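Jellholm two-arm kit, acceptance checklist before purchase
Site: Bulton workshop, bench 2
Checked by: Gönül Çınar
Second reader: Volkan Güler
Date: Fri 13 May

1. Base plates fixed to table, no movement by hand
OK. Both plates checked with the key from the kit.

2. Indicator lights on both bases
OK. Green on both.

3. Cables on the arms
OK with comment. The loop on the left arm is long. I ask Prinon if a shorter cable can be delivered.

4. Cables at front of table
NOT OK. Too many cables lie together and they have no labels. Must be corrected before we sign.

5. Table covering
OK with comment. Small wrinkles at the back side. Please stretch it again.

6. Emergency stop, each arm separately
OK. Tested three times per arm.

7. Gripper holds the part when speed is reduced
OK. Program 57, blue piece at gray block, right gripper. Left gripper stays empty and waits.

8. Distance between grippers in waiting position
OK. Measured 420 mm, the manual asks minimum 140 mm.

9. Manual in English
Partly. Chapter about maintenance is missing. Barbosa promised it for June.

Result: accepted with conditions, see points 4 and 9. Price of the service contract (2220 per year) is not part of this check. V.G. wants to repeat point 6 after the cables are in order, and I agree.
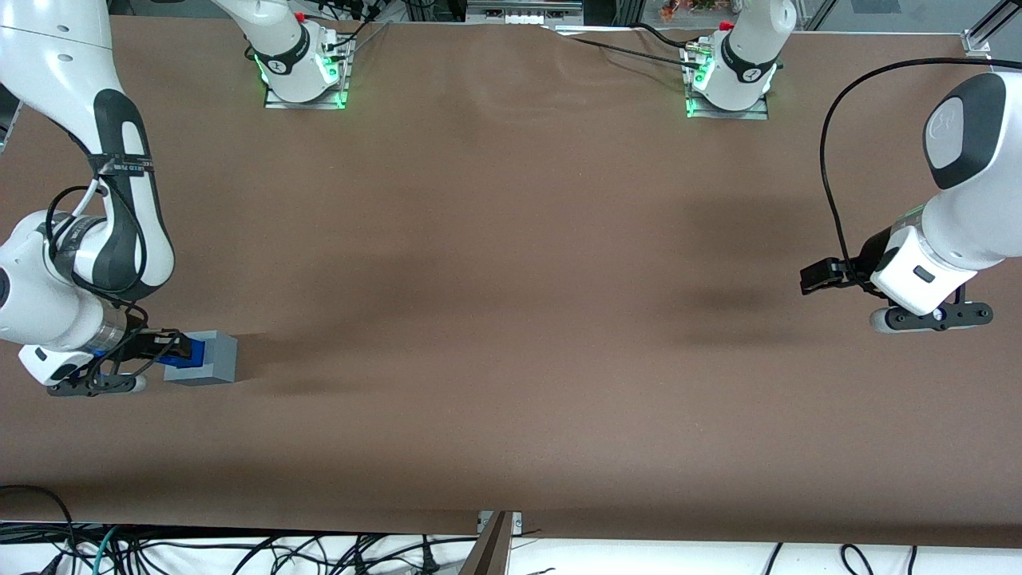
Point 7, right gripper on the blue piece, left gripper empty.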